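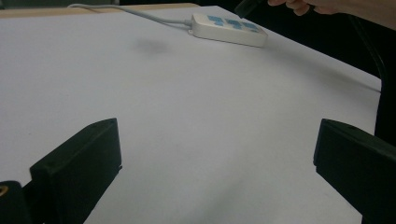 Does it matter what I stand it on, Oi-ling Chung wanted to know after reading my first draft, and could the section please start there? Fair enough! Somewhere flat and steady, with a hand's width clear all round, and well away from the sink.

Setting up your Nevolden label printer

1. Lift the lid and drop in a roll, shiny side up. A full one holds 500 labels.
2. Feed the loose end under the grey bar until you feel it catch.
3. Close the lid (push both corners, mine likes to pop up on the left).
4. Plug in, hold the power button and wait for the green light. Mine takes 20 seconds, so don't panic.

Note: if the light blinks orange, the roll is in upside down. I've done it more often than I'd like to admit. 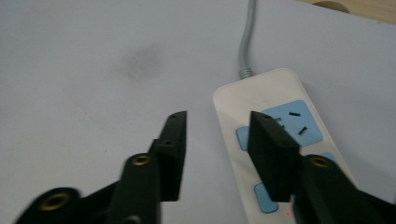 The printer has quite a short lead, so think about sockets before you settle on a spot. I keep meaning to buy a longer one. A white power strip laid on the tabletop does the job nicely, and you can swap the scanner in and out without crawling about on the floor.

Caution: switch off before cleaning the print head. I wipe mine every 2,000 labels with a dry cloth.

5. Print a test label. If it comes out faint, turn the darkness up one notch and try again.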